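The Cardigan That Would Not Let Go

What happens when a robot learns to handle clothes, and the clothes start winning?

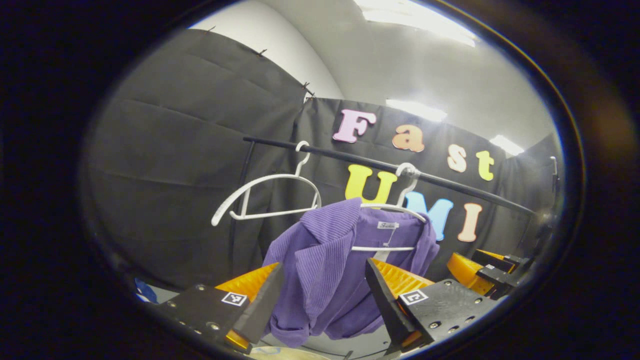 Why is it so hard for a gripper to tell that it has snagged a piece of clothing?
Cloth gives way a little at a time, so the pull on the fingers climbs slowly, and by the time the force looks wrong to the software, the yarn has usually been stretched for a good second or more.

I heard that explanation on my first morning at Barua, over a cup of coffee I had been warned not to carry past the yellow tape, and I have thought about it nearly every time I've pulled a sweater out of my own closet. Barua is a small company in Cuvthorpe, on the second floor of what used to be a shoe warehouse, and it makes the software that tells a pair of grippers how to take clothes off a rail, fold them and hang them back up. Its biggest customer is Urden, a chain of secondhand clothing stores with more sweaters than it has hands to hang them. The fingers themselves come from a supplier called Clakusetti.

For most of a year the project had gone along very nicely. Shirts went well. Pants went well, once everyone had agreed on what to do about belts. Then, in September, the first batch of knitwear went through the sorting cell at Urden's back warehouse, and in one evening shift the grippers damaged 20 garments before anybody pressed the stop button.

Most of it was small stuff, pulled threads and cuffs gone wavy. But one long cardigan caught at the hem on its way off the hanger, and the arm kept going. The hanger bent and then sprang loose, and it flew over the low side panel and landed in the aisle where people walk with their carts. The aisle was clear at that moment, I'm glad to say. The nearest worker was about nine feet off, taping up a box, and she told her supervisor she thought a light bulb had popped.

Urden shut the cell down that night and it stayed down for five weeks, right through the start of sweater season, which you can imagine was a sore point with the stores.

The first guess was the soft pads. Everyone I spoke to had blamed the pads at one time or another, and I can see why, because they grip wonderfully well and a good grip is just what you don't want when something is caught. Clakusetti sent a fresh set and the engineers ran the same knits through again. The threads still pulled. The old pads went back on, a little sheepishly, and the hunt moved over to the jaws.

There they found it, or half of it anyway. A screw on one finger had worked its way up, by less than the thickness of a fingernail, and on a woven shirt that makes no difference at all, the fabric just slides over. Rib knit is another animal. All those little ridges are loops of yarn standing up and waiting for something to hook them, and a proud screw head does the job as well as any crochet needle. Anyone who has worn a good sweater and a cheap watch on the same day knows the feeling.

The other half was in the settings. The force limit had been raised back in the spring, when the team was working on heavy denim and the arms kept stopping for no reason every few minutes. It was meant to be a temporary change. It was written down, too, in a file that I was shown and that is seven pages long, on the sixth page, under a heading about belts. When the knitwear work began, the denim number came along for the ride.

I asked whether that was embarrassing and got a long, friendly silence, and then an offer of more coffee.

The fixes are plain enough. Screws on the fingers are now checked with a fingertip and a scrap of old stocking before each shift; if the stocking catches, the gripper comes off. The limit is set by the kind of garment, and the software goes back to the lowest one whenever it isn't sure what it has hold of. It also watches how fast the pull is growing as well as how hard it is, and it opens the fingers early if a sleeve or a hem doesn't follow along. At Urden the side panels are taller, and the walkway has been moved to the far side of the shelving.

All of this has made the cell slower. The stores would like it faster by the holidays, and the people at Barua would like to see a lot more cardigans go through first. When I left they were arguing, quite cheerfully, about mohair.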